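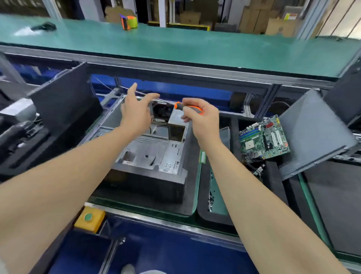
The Kit That Watches the Hands

Building a desktop computer is still mostly hand work. The case goes down on the line, the power supply goes into its corner, the motherboard waits beside it with its cables hanging, and one person with a screwdriver has to bring all of this together. For many years the sellers of automation have looked at this kind of bench and walked away again. The parts are too different from each other and the cables never lie in the same way two times.

Livo wants to sell to this bench anyway. The product has the same name as the company, and it is a kit for recording skilled assembly work from the view of the worker, together with a service that turns the recordings into training material for robot arms. I spent two days with it at Trarkgate, a contract assembler of office computers, and I came home with more respect for the idea than for the price list.

What is in the box

The basic kit has a head-worn camera, a small recorder for the belt, a charger and a software license for one station. It costs $1,603. The camera part weighs 167 grams, and the first hour you feel every one of them. After lunch I had forgotten it, until I bent down for a dropped screw and it slid over my eyebrows. The strap needs a better buckle.

Setup is quick. You put the camera on, look at the work surface, and a green bar on the recorder tells you that your hands are inside the picture. I like that there is no screen to look at during work. A worker who looks at a screen is not looking at the screw.

The service side

Recordings go to Livo in the evening, and in the morning they come back cut into steps: take the driver, reach into the case, set the screw, turn. The company asks for about 390 cycles of one task before it will train anything. On a busy line this is not much. On a line which changes its model every second week, it can be too much, and the sales people should say this more clearly at the first meeting.

The cutting was good on large movements and weaker on small ones. When the left hand only holds a cable out of the way, the software often marks it as resting. Any assembler knows that this hand is working. You can correct the label by yourself in the editor, but the editor is slow, and after a long shift I would not want to do it.

How it compares

The closest rival is the Ogunleye bench system, which uses fixed cameras above the table. It is steadier and needs nothing on the head. It also loses sight of the fingers each time the worker leans over a deep case, and with computers this happens all the time. Skostitz offers gloves with sensors, which record the grip very well. I tried them last December and could not pick up a small screw while wearing them.

For inside work, in a metal case with a power supply already taking one corner, I would choose Livo from these three. For flat work on an open table I would save the money and take Ogunleye.

A new strap is promised for the next version, and owners of the present kit will have to pay for it separately.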